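The checklist at Drandale grew again in August. It is now 5 pages, up from 2 when I started, and I have been trying to work out which of the new lines came from something going wrong and which came from somebody wanting their name in the revision history.

For anyone new to this blog: I do handheld gripper work. You hold a gripper in each hand, you do a task on a table, and the recording goes off to train a robot that I will never meet. I've done this for two outfits now, Gostelmont first and then Drandale, and both of them had a document called something like Good Practice. The two documents disagree on almost everything, and each is completely sure of itself.

Take pauses. Gostelmont wanted a full stop between every action, hands still, then go. Drandale calls any stop a fault and sends the take back. I asked at both places what the rule was based on. At Gostelmont I was told it made the recordings easier to cut up. At Drandale I was told that pauses teach the robot to pause. Both sound fine. Neither came with a test, a comparison, a before and after, anything. I'd settle for a scribbled note saying we tried it the other way and it was worse.

Then there's the business of mistakes. The old version said to start over if you fumbled. The new one says to keep going and recover "naturally." I have thought about that word a lot. I can recover, sure. But once I know that recoveries are wanted, I start making neat little fumbles that I can fix, and I doubt I'm the only one. Has anyone checked how many of the recoveries in there are the real kind? If they have, it isn't in the 5 pages.

The outside standard is no help either. Verschueren, the consultants they brought in, wrote up a set of recommendations under the name Drutumum (I don't know what it stands for and I've stopped asking). It has a section on operator consistency. It says operators should be consistent. It has a section on variety, and it says there should be variety. You are to approach the object the same way every time and also from different directions. I read that part twice in case I had skipped a paragraph that sorted it out, and there wasn't one.

I don't want to sound like I'm against rules. Some of them I'd keep tomorrow:

Tape the table down before you start and leave it where it is.
Check where your cables run before you pick anything up.
Write down what you changed between sessions, even if it seems too small to matter.
Stop when your wrists hurt.

That last one is in neither document, by the way. Gostelmont had a paragraph on the care of the grippers and nothing on the care of the people holding them. Drandale has a line about "operator comfort," under Other.

What bothers me most is the counting. There is a number everybody likes to quote, 3026 accepted takes, and it gets brought up as though it settles something. Accepted by whom? By a reviewer with the same checklist I have, looking for stops and for hands leaving the view. A take can pass every line and still be a clumsy way to do the job. I know because I've turned in clumsy ones and they passed. The good slow careful ones, with a bit of thinking in the middle, are the ones that come back.

Clear plastic is where the whole thing gets shaky for me. The checklist says the object must be "clearly visible throughout." Fine for a mug. With see-through parts I'm often going by the highlights on the edges, and I'm standing right over them with two working eyes. Does a reviewer on a laptop see it? Does "visible" mean visible to me, to the reviewer, or to whatever is learning from it? I sent that question in at 4 in the afternoon and had an answer by the time I got home, which said to refer to the checklist.

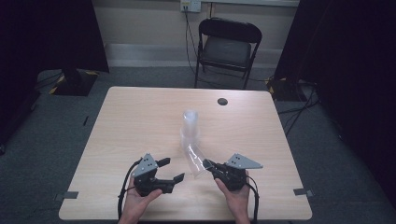
One reader wrote in to say I'm asking too much of a checklist, that its job is to make two hundred strangers do roughly the same thing, and whether it's the right thing gets found out later, when the robot tries it. Maybe so. But then I'd like the "later" part to find its way back to the page. In all my time at both places I have never seen a rule come off the list with a note saying the robot did fine without it. They only go on.

I've asked for the revision notes from the August version. If I get them, I'll post what I'm allowed to.

Contact | Copyright: text and photos belong to the author of this blog, please ask before reposting | Back to top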